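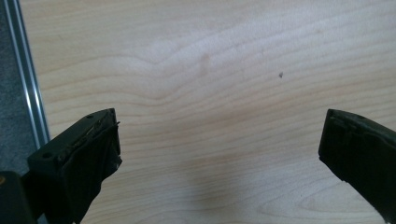
Light-colored wooden tabletop. The grain arches upward, with a small knot-like swirl at lower right.

Tabletops get more wear than any other surface in a workroom and less attention than most. The head of the finishing shop at Vollamberg has spent 19 years making and repairing them, mainly in pale woods, and mainly for customers who put tools, boxes and hardware on them every day. We spoke in August 2025 in the shop's back office, where the conversation kept returning to grain, film thickness and the limits of sandpaper.

The first question was how to tell solid wood from veneer on a table that is already in use. "Look at the end before you look at the top," the finisher said. "If the lines on the top carry over the edge and show up as end grain, it's solid. If the edge has its own pattern running lengthwise, you are looking at a strip that was glued on." The underside is the second check. A veneered top usually has a cheaper sheet below, and the pattern there will have no relation to the one above.

The top surface by itself is poor evidence. Maple and birch are often confused at the distance a person sits from a table, and a clear finish narrows the gap between them further. "Customers bring me a photo and want a species. I tell them light hardwood, maybe, and ask them to send the edge."

The pattern does say something about how the wood was cut. Wavy bands that rise to a broad peak and then flatten out are typical of flat-cut material, where the blade passes through the growth rings at a shallow angle. Straight, narrow lines come from a cut closer to a right angle with the rings. Small oval swirls form where the fibers run around a knot or the beginning of one, and the shop does not treat them as defects on a work table.

"They sand differently, though. The fibers change direction inside a space the size of a thumbnail. Push a scraper through there and it will lift something." For these spots the shop drops the scraper and uses a sanding block with fine paper, following the grain outside the swirl and keeping the pressure even across it.

Most of the repair work is on the finish. The shop's standard coating for work tables is a clear water-based product sold to the trade as Trallinine, applied in three coats. It was chosen after a trial that began in May and compared it with an oil the shop had used for years. The trial used offcuts mounted on a rubbing rig fitted with a felt pad. The oiled pieces showed a dull patch at 300 strokes. The coated pieces showed the same level of dulling at 835.

The finisher was careful about what those numbers cover. "It's a felt pad. It isn't a steel vise being dragged across the table. The figure tells me which of two finishes goes dull first under felt. I wouldn't quote it to a customer as years." Oil also has a practical advantage that the rig does not measure. A worn patch in an oiled top can be cleaned, sanded lightly and oiled again the same afternoon. A film finish that has been cut through has to be feathered back over a wider area, and the edge of the repair can remain visible in low light.

Color was the next subject. Pale woods yellow under some finishes and gray under others, and customers tend to notice only after moving an object that has been in one place for a long time. Oil-based coatings add warmth from the first coat. Water-based coatings stay close to the bare wood, and a tan or slightly pink cast in the grain will remain visible through them. The shop keeps a sample board for each finish, half of it covered with cardboard, and replaces the set when the covered half no longer matches a fresh piece.

"People will ask for no color change. I can give them slow color change," the finisher said.

Light also affects how a top is judged. A soft, even light washes out the brighter part of a pale surface and hides shallow scratches almost completely. The shop inspects with a single lamp set low at one end of the table, then moves it to the other end and inspects again. Marks that run with the grain often show from one direction only. Shadows can be mistaken for stains in customer photographs, particularly the diffuse gray kind thrown by something standing nearby, and the shop asks for a second photograph with the table cleared before it prices any stain removal.

On protection, the advice was brief. Hard items should be lifted and set down. Grit does more damage than weight, so the top should be brushed off before it is wiped. Felt pads under fixed equipment need to be checked, as a pad that has picked up metal filings works like coarse paper. Adhesive tape should not be left on a film finish for long periods – the shop has removed tape that took the top coat with it, and in one case a thin layer of veneer as well.

Mats drew a mixed response. A cork mat is acceptable if it is raised now and then. Soft plastic mats can react with a fresh coating and leave a tacky area. The shop asks customers to leave a new top uncovered for two weeks.

Replacement is the last option. The most recent large order was for Nondari, a storage and fittings firm, which wanted new tops for a line of assembly benches on existing frames. The invoice came to $2,975, including removal of the old tops and fitting. The panels were supplied by Usuga and arrived already sanded. The shop sanded them again.

"Factory sanding is done across a wide belt and it's flat, I have no complaint about flat," the finisher said. "But there is a polish on it that the first coat doesn't like. One pass with a slightly coarser paper, along the grain, and vacuum it – don't use a damp rag at that stage."

Where the panels had a choice of faces, the one with more movement in the grain went up. Small scratches are harder to pick out against wavy lines than against plain ones. Nondari had asked for the plainer side, and two of the benches were done that way at its request.

The remaining offcuts from that order are now on the rubbing rig with a harder pad. The finisher expects to have readings once the second set of coats has cured, and would not guess at them.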